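Comparison of Two Parallel Gripper Finger Designs for Handling Small Lidded Boxes

9 September 2019
Submitted by the Firville Handling Project Group
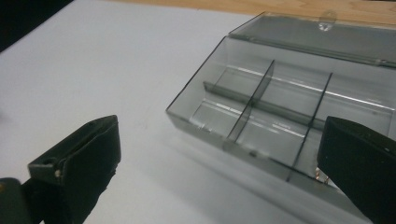

The purpose of this project was to compare two sets of fingers on the same hand-held gripper and to recommend one set for the sorting work planned for November. The gripper body, the camera and the recording software were kept the same throughout. Only the fingers were changed.

The first set, referred to in this report as the Kaplan fingers, has a broad block shape with a flat padded face. The second set, the Vukus fingers, is narrower and tapers toward the tip. Both sets were attached to the same mounting points. The holes on the Vukus set did not line up at first and had to be opened slightly with a Dremel.

Method

The test object was a tinted plastic compartment box with a hinged lid and thin dividers. It was chosen by the group after early trials with cardboard boxes, which wore out too quickly to give a fair comparison. Each trial had three stages. The operator closed the lid, moved the box to a marked position and set it down without tipping it. A trial was recorded as complete only if all three stages were finished in a single attempt.

Testing was carried out at a white-topped table in the teaching laboratory. Operators worked in shifts of no more than 90 minutes, as earlier practice sessions had shown that results became less steady when people were tired. The starting angle of the box was changed between trials so that operators could not rely on a memorized movement.

A total of 2,990 trials were recorded across both sets. After trials with missing or damaged video were removed, 1,006 of those remaining were selected for detailed review. The selection was balanced between the two finger sets and among the operators.

Observations

The Kaplan fingers held the box more firmly during the move. Their wide faces spread the load along the thin walls, and the reviewers noted less bending of the plastic. Their main weakness was visibility. When the box was approached from the front, a finger often covered part of the near wall and some of the compartments behind it, and the operator had to judge the final distance from the part of the box that could still be seen.

The Vukus fingers left more of the box in view and were easier to place under the edge of the lid. However, they were less forgiving of a poor approach. If the two tips did not meet the walls at the same height, the box turned in the grip and the trial usually had to be stopped.

The transparent material caused difficulty with both sets. Glare along the hinge side was at times mistaken for an edge by the tracking software, and lowering the overhead lights reduced this only in part. A matte test object would have avoided the problem, but would not have matched the objects expected in November.

Recommendation

The group recommends the Kaplan fingers for the November work, on the condition that the camera mount be raised by 2 centimetres to improve the view past the fingers. The Vukus fingers should be kept for tasks in which the lid must be opened before the box is moved. A short repeat of the trials with the raised mount should be completed before any further fingers are ordered, using the same operators where their timetables allow.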